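Search this site
Search
Opinion | Running & Road Races
4 Apr 2018
By R. Szewczyk

The Ernham 10-miler filled its 600 places in a single evening this year, and the race has answered by talking about 2000 places for next April. I think that would be a mistake, and I say so as someone who missed out on a spot and spent the morning handing out cups at the second water stop.

The case for growing is easy to understand. The entry fee pays for the road closures, and the closures cost the same whether 600 people run or three times that. More runners would mean more money for the youth track program in Gostum. People who got shut out are annoyed, and they have a right to be. A race that sells out before folks on second shift get home from work has a fairness problem.

But the course can't take it. Anyone who has run it knows the stretch after Histley Bridge, where the road drops to one lane and then turns onto the river path. That path fits two runners side by side, three if they are friends. With the present field it backs up for most of a mile. I have walked there myself, in the middle of what was supposed to be a race, behind a line of people who were also walking.
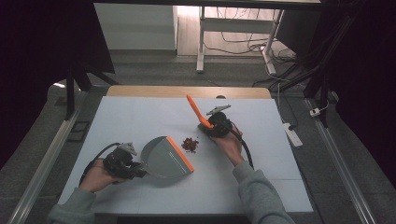

Waves would help some. The usual plan is to send off a group every few minutes and let the chip times sort it out. That works on wide city streets. On a narrow path the fast people in the second wave catch the slow people in the first, and they catch them right where there is no room to pass. You also have to keep the roads closed longer, and the closures are what we were trying to pay for in the first place.

There is a better example ten miles away. The Gostum Half had 152 finishers last fall. They added a 2 mile race on the same morning, on a separate loop through the park, and it brought in families who would never sign up for the long one. The half stayed the size it was. Parking was fine. The results were posted before lunch.
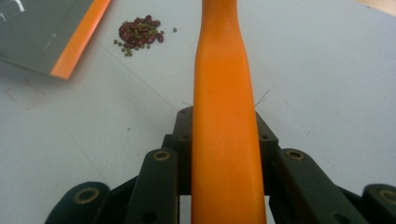

Page 2

Ernham could do the same thing. Put a short race on the high school side of town, away from the bridge, and charge less for it. Leave the 10-miler alone, except for how the places are given out. I would hold a drawing, open for a week, with some spots kept for people who live in the county. A drawing still leaves people out – I might be one of them again – but at least it doesn't reward whoever has the fastest internet.

Some runners say a small field keeps a race from being taken seriously. I don't see it. The people at the front want a measured course, a clear road and a correct time. The people at the back want water left when they get there and someone still at the finish line. Both are easier to provide at the current size.

The race office is taking written comments through the end of April. If you have run the river path, tell them what it was like.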